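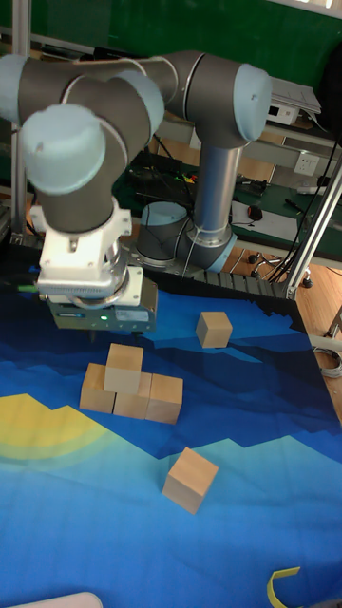 Brorko texture pack 2 is out, who's tried it?

hugo_mateos
So I put five hours into Brorko last night with the new pack on and wow, the harbor town finally looks like a place people live in! The signs are readable, the water doesn't shimmer like tinfoil anymore, and Matar's cloak has real stitching on it (I stopped and stared for way too long). Anybody else running it?

delaliz
Running it, mostly love it. Not sold on the faces though. Matar looks ten years younger and kind of smug. I went back to the original portraits and kept the rest.

hugo_mateos
Smug is in character!! Did you play the prison chapter?

jhegde44
With Delali on this one. The old portraits were blurry but they had some life in them. Also my load times doubled after the install. Is that just me?

guilan_w
Jagadeesh, did you leave the first pack in the folder? The game reads both if you do. I deleted the old one and got 737 MB back, and loading is fine now.

jhegde44
Yep, both were in there. Fixed, thanks. Still don't like the faces.

ashwin.v
Does it work with the Prenine translation? I'm at the bridge fight and don't want to start over.

guilan_w
It does for me, but load Prenine last or the menus go back to Japanese. Copy your save first anyway.

Recent threads
Aka boss fight, any tips for low levels?
Prenine translation: typo reports
Best party for the bridge fight
Favorite town music

Contact us | Forum rules | Back to top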